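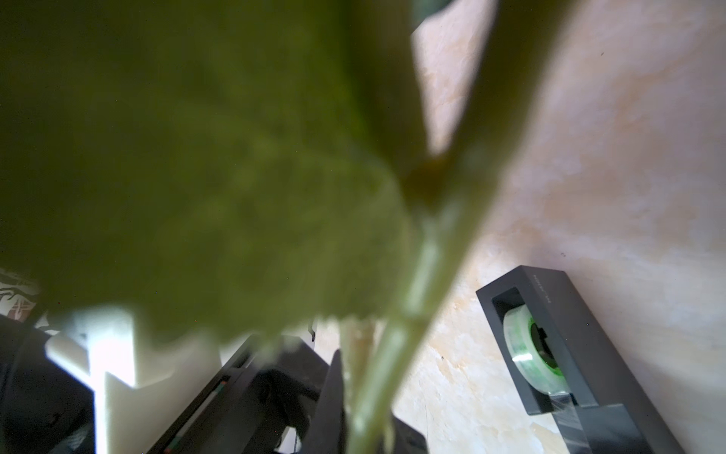
Can a machine do ordinary household or workshop jobs yet without somebody standing over it?

A few of them, in a fixed place, with the same things put in the same spot each time. Ask for more than that and you will still want a person within reach.

Home and Workshop Automation > General chat
Thread: What chores would you trust one with?

ladine_road
Putting the short version up top as I keep getting asked by message. The longer version follows and people are welcome to argue.

I look after the benches at a small nursery supplier. We graft, we tie in, we tape, we pot on. We have had an arm on the end bench since March. It moves trays from the rack to the bench and back, and it does that well. It has done 118 trays in a shift with two stops, both down to a tray with a bent lip. What it can't do is anything where the plant has a say in the matter. Stems bend. Leaves get in the way. The node you want is behind the leaf you don't want to tear.

So my answer is trays yes, plants not yet.

Eilidh Dunbar
I'd put it more kindly than that. Holding a stem is hard for people too. My first week tying tomatoes I snapped more than I tied. You are comparing a machine in its first season with somebody who has done it for years.

ladine_road
Fair, but my new starters are past snapping them by the second Monday.

bench16
What sort of gripper fingers have you got on? Hard ones will bruise a soft stem whatever the software does. We went through two sets before we found something with enough give. Ours were printed in house and the first pair had a ridge down the inside from the printing, so every stem came out with a line on it.

ladine_road
Hard ones with a thin rubber face. I've thought about softer. The trouble is they then drop the trays, and the trays are what pays for it.

kikville_tom
Two tools and a changer. It's a solved problem in the shop I'm in, we swap between jobs all day.

ladine_road
Solved if you have the money for a changer.

I-hsuan Tse
I want to separate two things that are getting mixed up here. One is whether the hand can physically do it. The other is whether it knows what it is looking at. If you drive the arm yourself with a remote handle, you can do a lot of these jobs slowly. I've put tape round a split stem that way. It took ages and it looked poor, but it held. So the hand is nearly good enough. The bit that falls down is the machine deciding for itself where the stem is when a leaf fills the whole view from the wrist.

bench16
Agree with that. A leaf right up against the lens and it has nothing to go on. A person just leans over.

Eilidh Dunbar
Or moves the leaf with the back of a hand without thinking about it. I do that hundreds of times a day and couldn't tell you how.

amano_shed
Going back to the house for a minute, as the title says chores. My view is that the house is worse than the shop. In the shop you can bolt the bench down. In my kitchen the worktop has post on it, then shopping, then a child's homework. I tried an arm for unloading the dishwasher. Plates were fine. Cutlery was hopeless, it kept picking up two forks and a spoon together. Glasses I did not let it near.

kikville_tom
Plates only is still half the job.

amano_shed
It is the easy half. I was still stood there for the rest, so I had saved no time at all.

ladine_road
That is my point about trays as well, except that I can go and do something else while the trays are moving. If I had to stay I would have got rid of it.

nguyen-tran_fan
Does anyone have figures on sticky tape? I don't mean packing machines with the tape fed in. I mean pulling a length off a desk dispenser, tearing it and putting it where it is wanted. I'm told it is one of the worst jobs you can give an arm.

I-hsuan Tse
It is bad. Tape sticks to the finger and won't let go. Clear tape is also very hard to see, you get a bit of shine on it and that's your lot. A light dispenser moves when you pull as well, so you need a second arm or something to hold it down. I put a clamp on mine. For plants I would use a clip instead, you can pick it up and put it down again if you miss.

Eilidh Dunbar
Clips are quicker for people as well. We only use tape where a clip would be too heavy for the stem.

bench16
I'll disagree with the general mood a bit. Give it good light, a plain background and one kind of plant, and I think tying in is a couple of seasons off. I wouldn't have said that when I started.

ladine_road
One kind of plant is doing a lot of work there. I have 16 on the end bench this week.

bench16
Then sort your benches out — the machine isn't going to do it for you.

ladine_road
Noted. I'm going to try the softer fingers on stems only and leave trays to the hard ones, swapping by hand at dinner time. Will post how many I break.

kikville_tom
Put a screw-off plate on it while you're at it. Saves fiddling with four bolts twice a day.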